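Boards > Phones and Tablets > Software Updates
Search this board Enter keywords Advanced

Cirnel 3 update - is it worth putting on an older tablet?
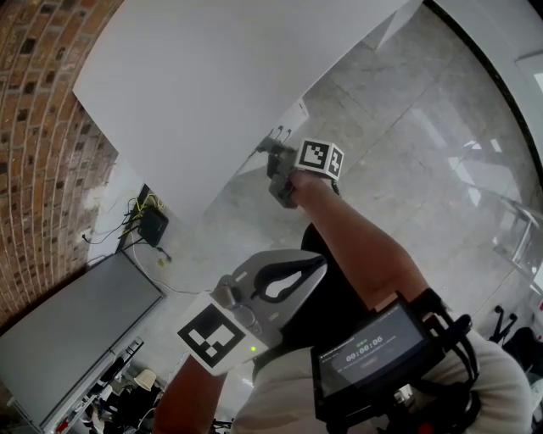
Tablet on the chest harness, timer at 00:00:06.

pennywhistle
Hello all, hope everyone's keeping well. I've been dithering over this since August and thought I'd come to the people who know. My tablet is a Lombardi, the smaller one, and it has been offering me Cirnel 3 every evening with that little orange dot that won't go away. I'm quite happy with what I've got. It does my recipes, the radio, video calls with my sister and a bit of reading in bed, and I've finally learned where everything is! But I don't want to be left behind on security either. Has anyone with an older one taken the plunge, and did it slow down?

marrowfat
Morning Penny. Same tablet here and I did it last month. The first day was dreadful, I won't pretend otherwise. It got warm, the battery dropped like a stone and I was all ready to come on here and have a good moan. Then overnight it seemed to settle, and since then it's been every bit as quick as before, and the new split view is lovely if you like to have a page open beside your notes. Do clear some room first. Mine wanted 700 MB just for the download and then more on top while it unpacked.

tinkers_lane
I'd be more careful than that, with respect to marrowfat. I put it on two tablets, mine and my dad's. Mine is the newer one and it's fine. His takes an age to wake up now and the keyboard lags behind his typing, which he finds very upsetting as he's a slow typist to begin with and now he can't tell which of them is at fault. And you can't go back. Once Cirnel 3 is on, it's on.

marrowfat
That's fair, though did you try a full reset on your dad's? I know it's a nuisance, but a good many of the slow ones seem to be carrying old rubbish over from Cirnel 2.

tinkers_lane
I did, and it helped for a week. I don't think people should have to wipe everything to get a tablet back to how it was the day before, if I'm honest with you. The makers want us all to buy a new one, and the new one is 1,199 where I am. I nearly dropped my tea.

oddsocks
Can I put in a word for the middle road? You can have the security fixes on their own and leave the rest. Go to Settings, then Updates, then the three dots in the corner, and there's a choice called "Essential only". The orange dot goes away as well - bliss. I've been running like that on my kitchen tablet and haven't missed a thing.

pennywhistle
Oh, I had no idea that was there! Does it still let the apps update? I use Irnholm for my notes and I'd be lost without it.

oddsocks
Yes, apps carry on as normal. Irnholm was fine on mine this morning.

marrowfat
One small warning there, Bumholm (the calendar one) has said its next version will need Cirnel 3. So essential only is a good place to sit for now, but I wouldn't expect to sit there for ever.

tinkers_lane
Well, there's something marrowfat and I can agree on. Back up first whichever way you go, Penny, and have it plugged in. Dad's was at 20 per cent when we started and I spent the whole time hovering over it like a mother hen.

pennywhistle
Thank you all so much, you've been very patient with me. I've gone for essential only and the dot has gone. I'll have another think when the calendar starts complaining - and tinkers_lane, I do hope your dad gets on better with his keyboard. Would a plug-in one help him, do you think?

tinkers_lane
Hadn't thought of that. There's an old one in the loft, I'll fetch it down and let you know.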